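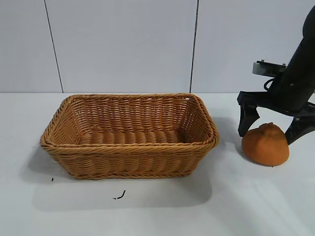 Areti Manolakis
Member, Kitchen and Pantry board

Synthetic wicker basket: cleaning between the floor ridges, and will it mark a white table?

I have a rectangular woven basket, golden tan, synthetic rattan as far as I can tell. I want to use it for bread and fruit on a white tabletop. It has a thick twisted rim that flares out, sides woven in horizontal rows, and a floor made of parallel rounded ridges. The corners are rounded and the ends taper in toward the base.

Two things I would like settled before I put it into daily use.

First, the floor. Crumbs go down between the ridges and stay there. Turning it over and tapping gets most of them. A damp cloth rides over the tops and leaves the rest. I have not tried running water because I do not know what is under the weave. The shop listing said "easy care" and gave no further instructions.

Second, the base. The bottom band of weaving rests directly on the table with no feet. My table is painted and I slide things around on it more than I should. Does this material scratch paint, or leave color behind? I would like to avoid a tray underneath if possible.

The table is wiped every evening and the basket will be moved twice a day, so whatever the answer is, it has to be something I can keep up.

Kalliopi Tzanetos
Moderator

Find out what the frame is first. Most baskets of this type are a plastic strand wrapped over either a metal wire frame or no frame at all. Hold a refrigerator magnet against the rim and then against the base band. If it pulls, there is steel inside, and you should wash quickly and dry completely. If it does not pull, there may still be aluminum in there, but rust is not a concern.

For the floor:

Shake it out upside down over the sink.
Vacuum with the narrow nozzle, moving along the ridges and never across them. Across them you push crumbs down into the crossings.
Use a soft dish brush or an old toothbrush with lukewarm water and a few drops of dish soap, again along the ridges.
Rinse from the underside so that the water carries the dirt up and out of the open top.
Stand it on one short end on a towel. Turn it after an hour and leave it overnight.

Keep it out of the dishwasher. The drying cycle can soften the strands, and a flared rim that softens does not return to its original shape.

For everyday use, a cotton liner does more than any cleaning schedule. Cut it to the floor and let it run 2 inches up each wall. Ends that taper need a fold at each corner, or the cloth bunches.

As for the table, the strand itself is softer than most cured paint. What scratches is grit caught under the base band. Wipe the band whenever you wipe the table, and lift the basket when you move it. To check for color transfer, rub a white cloth wetted with soapy water along the underside for a minute. If the cloth stays clean, you can stop worrying about it. New paint is a separate case — give it a month to cure before anything sits on it permanently.

Dradham46
Member

I have the Lonik one in a similar shape and just hose it down in the yard. No problems so far. Had it since November.

Clear felt pads from the hardware store do not stick to woven stuff, I tried. They came off by the next morning.

Areti Manolakis
Member, Kitchen and Pantry board

Thank you both. The magnet does not pull at the rim or at the base band. I did the white cloth test along the whole underside and the cloth came away clean.

Brushing along the ridges works. The vacuum step took out more than I expected, including some short fibers I assume came from packing. I will make the liner with the corner folds and skip the felt pads.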